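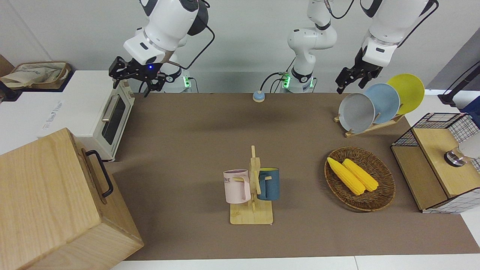

Orçamento para célula com dois braços: onde é que estou a ser otimista demais?

Tenho de entregar até ao fim de outubro um pedido de compra para uma bancada de ensaios com dois braços de mesa, e quanto mais propostas leio menos acredito nelas. A da Leteck vem a 3.368 euros por braço, com garra de dois dedos incluída, e o vendedor repete que "o resto é material de cozinha". Pois. O resto é um forninho, um escorredor com três pratos, um suporte com duas canecas, uma cesta com maçarocas, e cada uma destas coisas pede uma pega diferente à mesma garra de dois dedos. A Sikder propõe um pacote fechado, sem preço por linha, e responde às minhas perguntas com um PDF de marketing. Quero saber três coisas: o que costuma faltar nestas propostas, se faz sentido comprar logo os dois braços e quanto reservar para peças. Já vi aqui demasiadas respostas do género "depende", por isso agradeço números ou, pelo menos, linhas de orçamento.

Pergunta de: bancada_norte
14 votos · 3 respostas

Resposta 1 (aceite)

Desconfias bem. Nas propostas que me passaram pelas mãos faltava quase sempre o mesmo: dedos de substituição para as garras, cabos, fixação à mesa, paragem de emergência a sério e as horas de quem vai montar aquilo. Pede cada uma em linha separada. Se o fornecedor não separa, eu trato como se não estivesse incluída.

Na nossa última compra, a integração ficou em 1.838 euros, que na proposta original apareciam como "apoio à instalação" e valor zero. O zero era uma chamada telefónica. Os dedos de borracha da Badach saíram a 101 euros o par e gastámos mais pares do que tínhamos previsto, sobretudo com loiça, porque o prato escorrega e alguém aumenta a força até deixar de escorregar.

Sobre comprar dois braços de uma vez: só se já tiveres uma tarefa escrita que precise dos dois. Tirar um prato do escorredor faz-se com um. Abrir a porta do forno com um braço e meter lá qualquer coisa com o outro já é outra conversa, e aí tens de testar o alcance antes de assinar. Leva as medidas da tua mesa e exige que te mostrem o braço a chegar aos dois cantos do fundo com a garra virada para baixo. Na ficha técnica o alcance vem medido com o braço esticado, e braço esticado não pega em nada de jeito.

Peças: reserva o preço de um braço completo. Sei que custa a justificar. Se não te deixarem, mete pelo menos dois jogos de dedos e um cabo de cada.

Bhavana Chacko
9 votos

Resposta 2

Nós temos a bancada da Trestthorpe e estamos contentes. O prazo prometido era de 8 semanas e cumpriram. Não sei dizer quanto custou a parte elétrica porque saiu do orçamento do edifício.

Eu não complicava tanto, compra os dois e depois logo se vê.
1 voto

Resposta 3

"Logo se vê" foi como ficámos com um segundo braço na caixa.

Acrescento uma linha que falta na primeira resposta: os objetos. Parece trocos, mas canecas partem-se, os modelos saem de venda e depois a caneca nova tem a asa mais fechada e os resultados deixam de ser comparáveis. Compra tudo em quantidade no primeiro dia, do mesmo lote. E pergunta à Leteck quem paga o transporte numa reparação em garantia, quero ver a resposta por escrito.
5 votos

Comentários (4)

bancada_norte: Obrigado. Pedi as linhas separadas à Sikder e agora já precisam de "alinhar internamente".

rui.m: O preço da Leteck é com IVA ou sem?

bancada_norte: Sem. Estava em letra pequena na última página, claro.

tesla_de_bolso: Um braço inteiro de reserva parece-me exagero para uma bancada de ensaios. Com contrato de manutenção não chega?

Perguntas relacionadas

Garra de dois dedos ou ventosa para loiça?
Vale a pena comprar braço usado sem garantia?
Como justificar consumíveis num pedido de compra
Altura da mesa para braços fixos atrás
Contrato de manutenção: o que pedir por escrito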